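Equipment progress report, November 2024
Prepared by Adjoa Bawa for Ermanno Pace, Tovham equipment fund

Work since the last report

The two-arm bench at Ovholm is in regular use. Most of the bench time has gone to storage bins and lids, the task named in our June request. Solène Gautier runs the sessions and keeps the log. We now have 133 logged runs, and she expects to close out this task before moving on to trays.

Handling the lids is the slow part. The clear plastic bins are long, so both arms are needed, and the lid has to be lined up along the whole rim. A lid that goes on skewed has to be shifted before anyone can call the run complete. Small red blocks are used as contents.

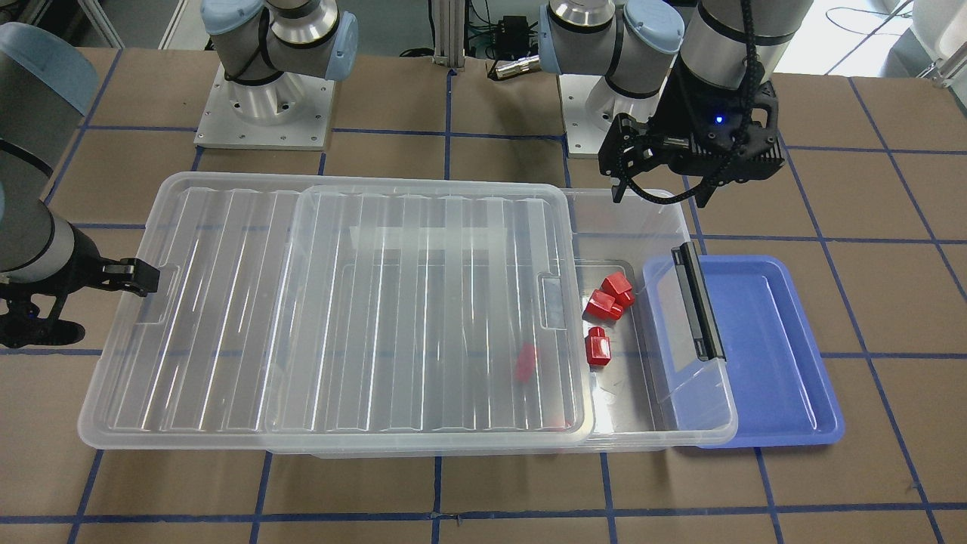

Spending to date

The arms, grippers and base plates are paid for. Bins, blocks and tape came out of the small supplies line, which is nearly used up. Caron has quoted for spare gripper fingers – delivery is some nine weeks, so we would like to order early.

Planned purchases

1. Two sets of spare gripper fingers. We have no spares on the shelf at present.
2. Cable covers for the floor behind the bench. Faustine Le Goff asked for these after the safety walk.
3. More bins and lids of the same type, from Wutwood.

We have dropped the second bench from this year's plan. Noémie Fleury looked at the room and the power supply would need work first. That cost should go in next year's budget under building, not equipment.

Decision needed

Please confirm that the unspent travel money can be moved to items 1 and 2. Item 3 can wait for the next payment.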